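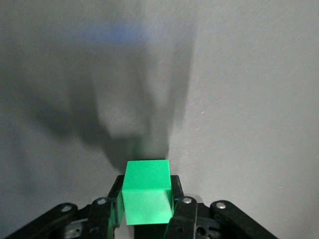

How to Mix Greens in Gouache (and Use Them to Paint a Simple Box)

Posted by Delali Kpodo

Green was the color that nearly put me off painting for good. I'd squeeze it straight from the tube, paint a hedge or a pear or somebody's front door, and it would come out looking like a plastic toy. When I started teaching the evening class in Wultstead I found that most of my students had the same trouble, so I put together the exercise below, and we've been doing it in the second week of every term since then. It takes a quiet evening, plus drying time, and you'll come away with a chart you can pin up over your desk and a small painting of a box that looks solid enough to pick up.

What you'll need

A warm yellow and a cool yellow
A warm blue and a cool blue
A small dab of red (any red will do)
White
A pad of heavy watercolor paper
A flat brush and a small round one
Two jars of water, a rag, and a palette with plenty of room on it
Pencil and ruler

I use Ostach student gouache for this and save the good tubes for later. You'll be mixing a lot of paint that goes nowhere in particular, and it's nice not to wince every time you rinse the brush.

Step 1. Rule up your chart

Draw a grid of little squares on your first sheet, big enough that you can fill each one without holding your breath. My own chart has 23 squares on it, mostly on account of the size of the paper, and yours can have more or fewer. Leave a margin under each row for writing. Please do write in it! I have a whole drawer of beautiful swatches from my early days with nothing written beside them, and I couldn't tell you how I made a single one.

Step 2. Start with the cool pair

Put out the cool yellow and the cool blue with a good gap between them. Always begin with the yellow and bring the blue to it a tiny touch at a time, because blue is a bully and will take over the puddle before you've noticed. Paint a square, add another touch of blue, paint the next square, and keep going until you've reached something close to a deep sea green. These will be the brightest, cleanest greens you can get from this set of colors.

Step 3. Now the other pairs

Do the same with the warm yellow and the warm blue. These greens are softer and a bit dusty, the kind you see on olives and old shutters. Then cross them over, warm yellow with cool blue and cool yellow with warm blue. By now you'll have paint on your sleeve and a favorite. Put a pencil star next to it.

Step 4. Calm one down and lighten one up

Take your starred green, mix a generous puddle of it, and split it in three. Leave the first alone. Into the second, stir the smallest speck of red you can manage on the corner of the brush. It will go darker and quieter, and it will still look like it belongs to the same family, where black would have given you something rather muddy. Into the third, stir some white until you have a minty version of the same color.

Let these dry before you judge them. Gouache shifts as it dries, with the lights tending to go a little darker and the darks a little lighter, and I've seen people (myself included) fix a color that didn't need any fixing.

Step 5. Paint the box

On a fresh sheet, lightly pencil a box turned so that you can see the top, the front, and a narrow strip of one side. Don't fuss over the perspective. Decide that the light is coming from above, and then:

Fill the top with your minty mix.
Fill the front with the plain one, in long, even strokes.
Fill the narrow side with the one that has the red in it.

Let each face dry before you paint its neighbor, or they'll bleed into each other along the seam. When all three are dry, take the small round brush and run a thin line of the minty mix, with a bit more white in it, along the edge where the top meets the front. Make it stronger in the middle and let it fade toward the corners.

If it looks wrong

A box that looks flat usually needs more difference between the top and the front, so add white to the top before you touch anything else. If the front is streaky, your paint was too thin; it should be like heavy cream. If it's cracking, it was too thick, and a damp brush will soften it enough to smooth over.

Once you've got one you like, try it again with a pair you didn't star. My students grumble about that part, and then somebody always ends up liking the second box better. Next month we'll move on to leaves, so hang on to your chart and keep it out of direct sun.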